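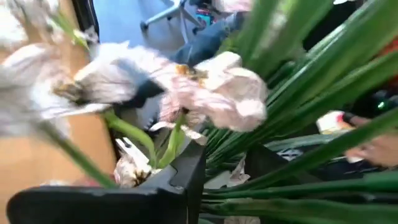
Iolanda Teixeira wrote in after my last post to say that I was wrong about washing silk flowers, and that a bowl of cool water with a drop of dish soap had ruined a stem of hers in less than a minute. The red ran into the white and that was the end of it. She thinks I should have told people to test a petal first.

She's right, and I've changed the post. I had only ever washed polyester ones, which is what most "silk" flowers are now, and the dye in those has never moved on me. Older ones are a different matter. If you don't know what you have, wet a cotton swab, press it on the back of a petal low down, and look at the swab. Any color on it, stick to dusting.

For dusting I use a soft makeup brush and a hair dryer on the cool setting. I do it outside on the back steps. The paper bag and salt method that my mother swore by does work on sturdy leaves, but it frayed the edges on a peony I liked, and I stopped using it on anything with thin petals.

The reason I have so many to clean is the house on Prado. When my aunt moved to the apartment she left two closets of them, in boxes from a craft store in Belden that closed in 2000. She did the tables for every wedding in the family and a good many outside it. Some boxes still have the table numbers in them. I kept the roses and the greenery and gave away most of the lilies, which had gone yellow along the folds - I don't think there's any fixing that.

A few things I've learned about storing them:

- Don't stack them. Even light stems flatten the ones underneath.
- Tissue goes between the heads, and plain white is best. I used colored tissue once and it left marks.
- Attics are too hot. The glue in the stems gets brittle and the heads drop off when you pick them up.

Flattened petals will mostly come back with steam. Hold the flower well above the kettle for a few seconds and shape it with your fingers after you take it away. I've used a clothes steamer too, but it spits, and you get spots.

For the heads that have come off, I went back to low-temperature hot glue. The white craft glue took all night to set and the roses leaned anyway.

I still have two boxes I haven't opened. One says "Nov. - church" on the lid in my aunt's writing and she doesn't remember what it was for. I want to get through both before November, when the back room gets too cold to work in. Iolanda also asked about cleaning velvet leaves, and I don't have a good answer. I've been using a lint roller, lightly, and it takes off some of the nap along with the dust. If you have a better way, leave a comment.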